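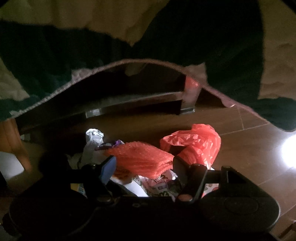 The lid that isn't the same plastic as the tub

Flelalham started charging by the bag in January. Our writer spent a week in Zadside, on kitchen floors mostly, finding out what people throw away and what they fight about.

Six in the morning and Rahel Fankhauser is already cross with a yoghurt pot. Not the pot. The sleeve. Cardboard, glued on, won't come off in one go, and there's a foil lid with a plastic film on the back of it, and where does that go? She holds it up. I don't know either. It goes in the paid bag.

The paid bag is what this whole town is talking about. Orange, printed, sold behind the till at Plattner next to the cigarettes and the batteries. They're called Gimadus bags after the firm that makes them and by my second day I was calling them that too. "Have you got a Gimadus?" "I'm down to my last Gimadus." Anything you can't sort goes in one, anything you can sort goes free. Put it out in the wrong bag and it stays on the pavement with a sticker on it, for all your neighbours to read.

Plenty of places have done this. Flelalham held out for years, partly out of stubborness, partly because the old tip was cheap and close. Then the tip filled up. The new one is over the hill and charges by weight, and the town passed it on.

I came expecting a row about money. There is one, I'll get to it. But what people wanted to talk about was packaging. Once you pay for it by the litre you start looking at it.

Rahel has two boys and a job at the surgery that starts at half seven. She does her sorting on the floor the night before, tips the lot out and goes through it. Film here, card there. "I used to just push it down with my foot," she says. The foot method is over. Or not over, it's changed purpose – everyone in Zadside now stamps on their Gimadus bag to get more in, and the man at Plattner says he has had four come back split. No refunds on split ones. There's a sign.

Her worst offender is the multipack. Six small bags of crisps inside one big bag of crisps. Second worst, the window in a bread bag. Paper bag, clear window, and you are supposed to tear the window out. She did that for a fortnight. Now the bread bags go in the orange one and she doesn't feel bad about it, or says she doesn't.

What surprised me was how much of it is air. Snack packets puffed up like pillows. Boxes with a tray inside with a dip in the tray the size of the thing you bought. Florian Frei packed goods for a living until his back went, and he's the person to ask. He'd been in the trade since 2000 and has opinions on every box in his flat, which he will take down from the shelf and show you.

"You're not paying for the air, you're paying so the thing arrives," he told me. A crushed biscuit gets sent back. A sent-back biscuit gets binned, plus its box, plus the petrol. In his view a bit of extra wrapping often saves more than it wastes and the public never gives it credit. Fair enough. Then he showed me a memory card the size of a fingernail in a plastic shell as big as a paperback, and said that one was just so you couldn't nick it.

He's good on the mixed stuff too. A crisp packet looks like foil. It's usually plastic with a whisper of metal on it. Scrunch it in your fist and let go – if it springs open it's plastic film, if it stays scrunched it's probably foil. I have done this with everything since. Did it on the train home. People looked.

Coffee cups, the takeaway kind, have a lining. Till receipts are often coated and most paper mills don't want them. Sticky tape on a cardboard box, on the other hand, is mostly fine, they can deal with that, and Florian finds it maddening that his neighbour spends her evenings peeling off tape and then puts a greasy pizza box in with the clean card.

The neighbour is Hannelore Bühler and she has heard about this. She is 81. She was washing out jam jars before he was born and she'd like that noted. She fills one Gimadus bag a month, and not a full one, and she'd fill less if the chemist stopped putting a paper bag round a cardboard box round a plastic strip of pills.

We had tea. She kept everything, growing up. String, paper, the wax wrappers off butter for greasing tins. Bones went to the dog and what the dog left went on the fire. She doesn't romanticise it. It was dull and it took hours and her mother's hands were raw. "You can have it back if you want it," she said. "I like my dishwasher." But she does think something got lost in the middle, when stuff became so cheap that looking at it was a waste of time.

She also burns things. I wasn't supposed to write that.
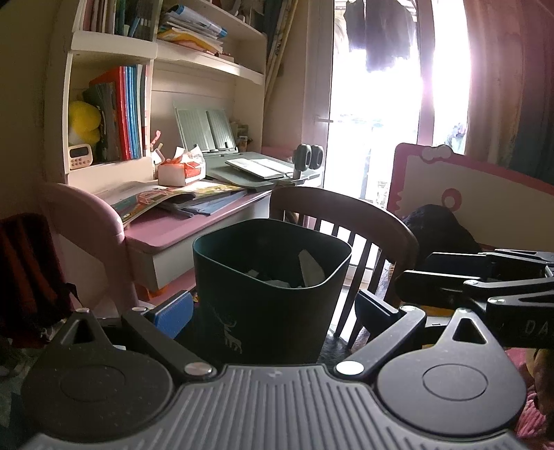
HOME & LIVING

The bin itself, then. Because it matters more than you'd think, and three people in Zadside told me so without being asked.

Flurina Stöckli went round her flat in January and counted bins, which is how these things start. Bathroom, bedroom, two in the kitchen, one under the desk. Every one had a liner in it and every liner was getting thrown away a third full. She took the liners out. Small change. She says it did more for her bag count than all the sorting put together, and the only cost is you have to rinse the bathroom one now and then, and she doesn't enjoy that, who would.

She's also firmly against the big kitchen bin. Fifty litres with a lid, out of sight, and you never look in it until it smells. An open one, small, in the living room where you actualy sit, gets emptied and gets looked at. Tissues, envelopes, a sweet wrapper. You see what you're doing. She bought hers from Plattner for not very much and moved it four times before the family stopped walking past it.

Against that, the families. Lilibeth Pascual has a baby, a toddler and her own mother staying, and the small open bin is not for her. Nappies. There's no clever way round it. Nappies are heavy, they fill a Gimadus bag by the third day and they can't go anywhere else. The town gives you a roll of free bags when a child is born and Lilibeth got through hers before the cord fell off, she says, laughing, though she was angry when she started the sentence.

And that's the money row. Per bag sounds fair. Pay for what you chuck. But the people who chuck most aren't always the careless ones. Babies. Anyone ill at home, with pads and dressings and tubes. Anyone renting a place with no room for five boxes by the door. Lilibeth's kitchen is a corridor. She keeps the glass on the balcony and the card behind the sofa and when it rains the card comes in and the glass stays out.

She tried cloth nappies. 2 weeks. The drying beat her, no garden and one radiator that works. Her mother thinks she gave up too soon. They were discussing this as I left.

There's a petition. It had 1000 signatures when I last saw it, pinned up at Plattner, asking for free bags until a child is three and for anyone with a doctor's note. I'd sign it. The town hall wouldn't tell me if they'd read it. They did send me a leaflet on how to flatten a milk carton.

Has it worked? Depends what you're asking. People put out fewer bags, that's plain from any kerb in Zadside on collection morning. Where it all goes is another matter. Some is sorted. Some is in the bins at the railway station, which are now full by breakfast and have had their openings made smaller, so you can't get a carrier bag in. Some is in Hannelore's stove. Rahel knows a man who drives his to his sister's.

A few things people swear by, passed on as I got them. Rinse in the washing-up water at the end, never under a running tap. Keep scissors by the recycling. Take the lid off the tub, as they're often not the same plastic and the sorting line copes better if they're seperate – though some councils want lids left on, so check yours before you listen to me. Push bottle labels down, don't pick at them. Put small bits of foil together until you've got a ball as big as your fist. Buy the big packet and decant, if you've the cupboard for it. Lilibeth hasn't.

And complain. Florian was firm on that, odd as it sounds from someone who spent his working life on the other side. Shops do log it. He's seen a tray dropped from a box of chocolates over a few dozen letters, handwritten ones mainly. The chocolates rattled a bit after that and then there were letters about the rattling.

Rahel rang me the week after. The yoghurt people have changed the sleeve, it's got a perforated strip now, you pull it and it comes away clean. She'd timed it against the old one. She still doesn't know what to do with the lid.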